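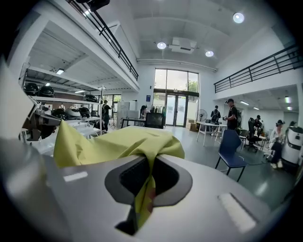

Two-story work hall, Dunne building, Provlow.

Facilities > Newsletter > Electrical

Receptacle survey at Dunne: findings and spring work

21 Mar 2025

4 shares | 2 comments

The receptacle survey at the Dunne building is complete. It covered over 420 outlets on both levels, including the offices, the open work areas and the loading corridor. Of these, 67 were tagged for repair or replacement. Most tags are for worn contacts, which let a plug slide out under its own weight. The rest are split between reversed polarity, open grounds and cover plates that were cracked or missing.

Worn contacts deserve more attention than they usually get. A receptacle holds a plug by spring tension in the contact blades, and that tension drops with use. When it gets low enough, the connection carries current through a smaller area of metal and runs warmer than it should. The heat softens the spring further. A receptacle in this condition will pass a simple plug-in tester with no complaint, so the survey crew used a tension gauge at every location in addition to the wiring test. Readings were taken on each contact separately. The grounding contact was the weakest of the three at most of the tagged outlets.

Open grounds were concentrated on the upper level, along the north corridor. The cause was the same each time: the original metal conduit served as the grounding path, and a coupling above the ceiling had worked loose. Tightening the couplings restored continuity, but the repair plan calls for a separate grounding conductor to be pulled through these runs. The conduit has room for it. Junction boxes in the corridor will be opened and relabeled at the same time, as the panel schedule and the box labels disagree in several places.

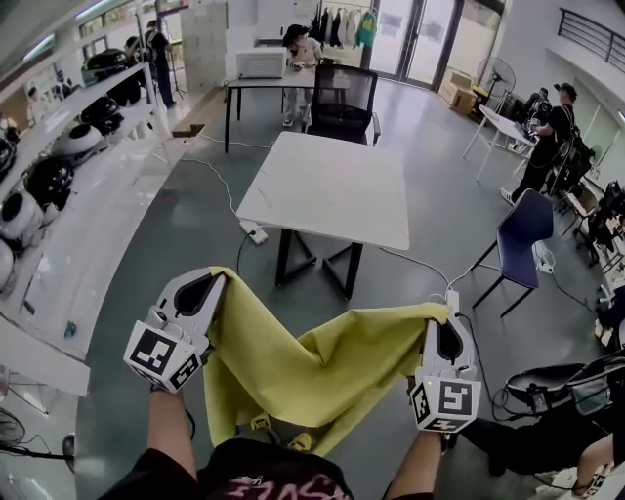
Circuit loading was checked separately from the outlets themselves. Clamp meters were left on the branch circuits long enough to catch the morning start and the late-afternoon peak, and the readings were compared with breaker ratings. Four circuits ran above the level the plan allows for continuous load. All four feed floor areas where the wall outlets are far from the furniture, and tenants there depend on the kind of arrangement visible at the white table with the marbled top, with a power strip beneath it and white cables leading off across the floor. A strip adds outlets without adding capacity, and the breaker sees only the total. The usual culprit in these areas was a portable heater sharing a circuit with a printer.

The repair plan has two parts. The first is replacement of the tagged receptacles with a heavier grade, starting on the ground level. The second is two new branch circuits for the open floor, with outlets brought down on fixed drops from the ceiling. Floor boxes were considered and priced. They were set aside for this building, where the slab is thin at the east end and coring would require a structural review.

Tomás Madigan has drawn up the shutdown schedule. Each shutdown affects one panel at a time and will be posted at the panel and by the stairs. Tenants should power down equipment beforehand and leave it off until the notice comes down. Battery backup units will sound during a shutdown — please silence them or turn them off at the unit. Refrigerators in the kitchenettes are on their own circuit and will stay on.

The permanent meters at the main panel were replaced in January with Plokivus units. They log each phase at a fixed interval and keep the record through an outage. The old meters showed a running total only, and phase imbalance had to be inferred from spot readings. Early data shows the second phase carrying more than its share, mostly from ventilation. Some circuits will be moved to even this out once the new branches are energized.

Until then, do not plug one power strip into another, and keep heaters on a wall outlet. Loose or discolored receptacles should be reported with the number printed on the cover plate.

Comments

Sólveig Grímsdóttir
Is the tension gauge reading recorded per outlet anywhere? We have several upstairs that passed but feel loose to me.

Tomás Madigan
Yes, the sheet lists all three contacts for each outlet. Send me the plate numbers and I will look them up. Anything close to the limit can be added to the first round — the parts are already on order.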